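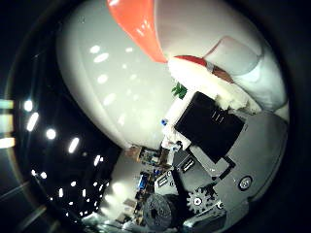
4.2 Living with the Dirnent kit

June | Terlow Manipulation Group
5 min read
Print | E-mail this page

I'll start with the part of the review I was least looking forward to writing, the setup, because it went better than I feared. The Dirnent wrist kit from Clolisine comes as a gripper, a wide-angle camera, a mounting plate and a calibration service you pay for separately. We bought the service with the first unit and skipped it with the second, mostly to find out what we'd be missing. So everything in this section comes from 2 units on the same model of arm, one calibrated by Clolisine and one calibrated by me over a long afternoon with the manual open on my knee.

The mounting plate is good. I've fought with enough wrist adapters to say that with some feeling! The bolts line up, the cable exits on the side where you want it, and you can take the whole thing off without disturbing the camera. My one gripe is the cable strain relief, a little clip that lets go if you rotate the last joint quickly. I ended up using a loop of hook-and-loop tape, and I'd tell anyone buying the kit to do the same on day one.

Calibration was where the two units parted ways. The serviced one arrived with a lens file that loaded on the first try. Mine needed three passes, and the third was only better than the first near the middle of the view. Out toward the rim I never matched the factory file, and since a wide lens puts an awful lot of the world out toward the rim, this matters more than you'd guess from the spec sheet. If you only ever pick things up straight below the wrist you can probably live with the home-made version (I did for a while, happily enough).

For the picking tests we stuck to household things on a dark tabletop, with the room lights on and the rest of the lab left as it was. I wanted the clutter. A lot of kits get reviewed against a clean backdrop, and then they meet a real room and the depth estimate goes wandering off after a shelf or a ceiling light. Figure 2 gives a fair idea of what the policy had to work from when the wrist was turned well over to one side.

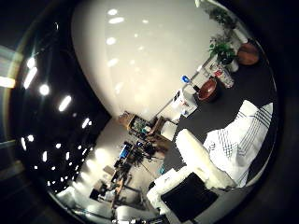
Figure 2. Wrist camera view with potted plants, wooden bowls and a striped cloth on the dark surface.

We logged 391 grasp attempts over 8 weeks, split as evenly as I could manage between the units. I threw out 17 of them for reasons that had nothing to do with the kit, such as a stopped controller or a log file that never closed. The rigid objects were easy on either unit and I don't have much to say about them. Bowls were fine by the rim and annoying any other way. Cloth was the interesting one: the serviced unit went for a fold and usually got it, while mine tended to come in a little high and pinch air, then try again a bit lower. It got there in the end more often than I expected, but it was slow, and watching it was a test of character.

Soft, fluffy things bothered both units about equally. I suspect the surface texture confuses the contact estimate, though I haven't run the comparison that would settle it, so please treat that as a hunch. I did ask Clolisine support and they sent a newer contact model, which we load in Section 4.4.

Would I pay for the calibration again? For cloth, yes. For a teaching bench like the one in our Tkachuk room, where students mostly move blocks and cups, I'd save the money and put it toward spare finger pads. They wear faster than the manual says, especially the left one, and I still don't know why it's the left one.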